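Hello again, tidy bench people! Last time I rambled on about labeling jars, and this week it's the turn of the house rules for sharing a workbench with a pair of robot arms (we keep ours taped inside the cupboard door at Wutholm, and yes, the tape is peeling).

Lay the cloth first and pull it flat where the arms will be working. Folds near the front edge are fine, but a rack standing on a crease will rock. Keep glass toward the middle, never fill a beaker past the halfway line, and leave a good wide stretch of bare cloth in front so the cables have somewhere to flop!

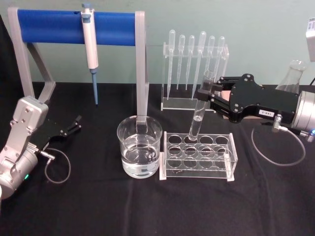 Test tube going into the back row, with the beaker kept under half full.

Start with an empty rack if you possibly can, and fill the back row first, so the gripper never has to reach over glass it has already set down. Only one arm moves at a time on our bench; the other waits with its fingers open. Run new moves at 20 percent speed until you've had 13 clean placements in a row. I know, I know, it's slow, but so is sweeping up glass.

Oh, and wash the cloth on its own. Ours came out of the machine with lint from a bath towel once and I was picking at it until October.

88 shares
13 comments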